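Search this site
Search

Réjean Perron was 16 when his uncle left him an accordion, and he says it sat in its case for the better part of his working life. "I'd open the lid every February, have a look, feel guilty and close it again," he tells me over a second pot of tea at his place in Erkby – and then he laughs, which he does a lot.

He finally took lessons after he retired, with a teacher in Campos who had him play nothing but the left-hand buttons for seven weeks. "You can't see them, you know. You've got to find them by feel, and my fingers had their own ideas." 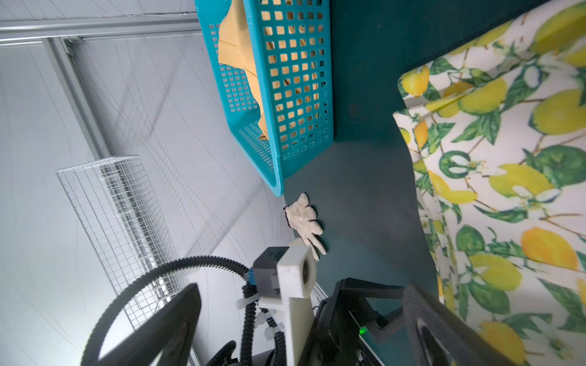
What got him through, he says, was a slow waltz his mother used to hum while she did the dishes. He worked it out by ear, 12 bars on a good evening and two on a bad one, and he still favours it when he's warming up.

These days he plays with a few neighbours in the hall on Rosen Street. Does he get nervous? "Oh, terribly! But the fiddles are loud, so I just keep the bellows moving and smile."

Sign up for our newsletter and never miss a story. You can unsubscribe at any time.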